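Demonstration gathering (robot learning)
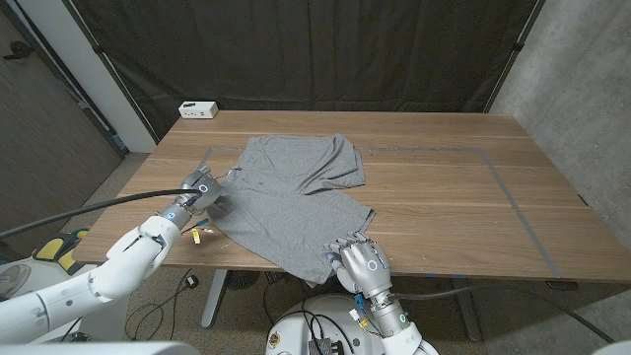
A two-armed robot handling a gray T-shirt partly inside a taped work area, seen from the robot's head camera.

Demonstration gathering is the practice of recording a robot while it does a task under human control, so that a learning system can later be trained to do the task without the human. It is also called demonstration collection, teleoperated collection or, among those paid by the hour to do it, "folding." A single recorded attempt is known as an episode. The name promises more drama than most episodes deliver.

Background

Older industrial robots were programmed by listing positions for the arm to visit. The method suits car doors, which hold their shape, and fails with laundry, which has no shape to hold. A shirt dropped twice from the same height will land in two different heaps, and a list of positions is of little use for either. Learning from examples gets past the difficulty by showing the system many heaps and many ways out of them. The burden of describing a shirt is thereby moved from the programmer to whoever has to fold it 500 times.

Method

The operator guides the arms with handheld controllers, a pair of smaller matching arms, or gloves. Camera views and joint positions are stored together against a shared clock. A typical episode begins with the garment dropped on the table and ends when the operator signals that the fold is complete, or that it never will be.

Work areas are commonly marked out in tape, which helps operators return the garment to the same general region between episodes. How strictly the tape should be obeyed is a matter of local custom. The Vasthorpe group treats a sleeve over the line as ordinary variety. At Skukholm it was for a time grounds for starting again, a rule that was dropped in October after operators were found to be placing shirts with such care that the robot had nothing left to do.

Backgrounds are often kept plain with a curtain. This makes training easier and has the known side effect of producing robots that are very good at folding in front of curtains.

Garments

T-shirts are the usual starting point, being cheap, washable and mildly difficult. Solid colors are preferred early on. Gray is widely used and widely disliked by annotators, who must decide where one layer of gray ends and the next begins. Fitted sheets are generally left to the end of a project, or to another project.

The Simiyu set

The Simiyu set, assembled by Gwendolyn Kincaid and Kwaku Mahama, contains 2000 episodes of shirt folding performed by two operators, Selorm Amegashie and Dela Ofori. Kincaid had planned to average out their habits. Amegashie folds sleeves first; Ofori folds the body in half and deals with the sleeves when they come up. A system trained on both hesitated visibly before every shirt, and in a number of trials folded one sleeve in each manner. The set was later released in two parts, one per operator, with a note asking users to pick.

Failed episodes

Early practice was to delete failures. Zyanya Lozano argued against this in a short paper written at Clomalen, pointing out that a system shown only clean folds has no idea what to do once a fold goes wrong, and that folds go wrong. Her team kept 200 episodes in which the operator dropped, twisted or overshot the fabric and then recovered. Systems trained with the added recoveries got out of trouble more often. They also got into it slightly more often, having picked up the dropping along with the rest. Later work marks the mistake and the recovery separately, so that only the second is imitated.

Criticism

The main objection is cost. Episodes are gathered in real time, and a shirt takes as long as it takes. Simulated cloth is faster to produce but tends to behave better than the real kind. A second objection concerns measurement: groups disagree on what counts as folded. Clomalen scores the outline of the finished garment from overhead, a test that Mahama has noted can be passed by a shirt stuffed under itself. The Simiyu set relies on a human judge, and its documentation defines a good fold as one that Ofori would put in a drawer.

See also

Cloth manipulation
Imitation learning
Teleoperation
Two-armed robots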